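## Section 4: Comparing two grippers on a shared rail

By now you should have both arms powered, homed and talking to the Lirnau controller. If one of them is still sulking, go back to Section 3 before you start here, and take your time over it. A comparison made with a half-homed arm will only send you chasing differences that have nothing to do with the fingers.

We'll run the Berell fingers on the left arm and the Sundqvist fingers on the right. You can swap them later, and we hope you will — a fair trial really wants both sets tried on both sides of the table.

1. Open the Tendport console and load profile 500 for the left arm and profile 501 for the right.
2. Check that each base plate sits flat on the rail platform, and snug up the bolts if you feel any rocking when you push gently on the shoulder.
3. Follow each cable from the gripper back to the base with your hand. There should be enough slack for the elbow to straighten all the way.
4. Set out a mix of objects. Include something flat, something rigid and at least one soft bag, which is where the two finger sets tend to part ways.
5. Jog the left arm until its gripper hovers over a plate, and stop there.
6. Jog the right arm down onto the bag, slowly, in steps of 13 on the speed dial, until the fingers press into the plastic.
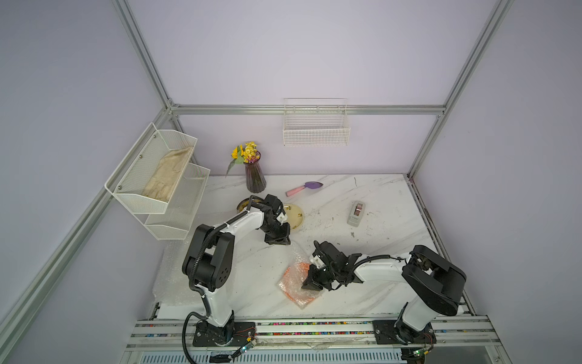

*Figure 4-2. Left gripper above the dotted plate, right gripper pressed onto the plastic bag.*

7. With the arms holding position, write down the force reading for the right gripper. Anything over 57 on the console's scale means you've come down too hard, so back off a little and try again.
8. Close the right gripper, lift the bag a hand's width, and hold it while you count to five.
9. Set the bag down, park the right arm, and repeat steps 5 to 8 with the roles traded.

**Note:** Crinkled plastic folds differently every time you touch it, so please don't judge either finger set on a single lift. We like to do a good long run of them over a cup of coffee and look at the whole page of results afterward.

**Caution:** The arms can reach each other near the middle of the table. Keep one parked or holding still while you jog the other, and keep your hands outside the enclosure whenever the motors are on.

**Caution:** Grit on the tabletop can work its way onto the finger pads and change how they hold. Wipe the pads with a dry cloth before each new run, with the motors off.

When you have a full set of readings for both sides, save them under the profile number and go on to Section 5, where we set the closing speed.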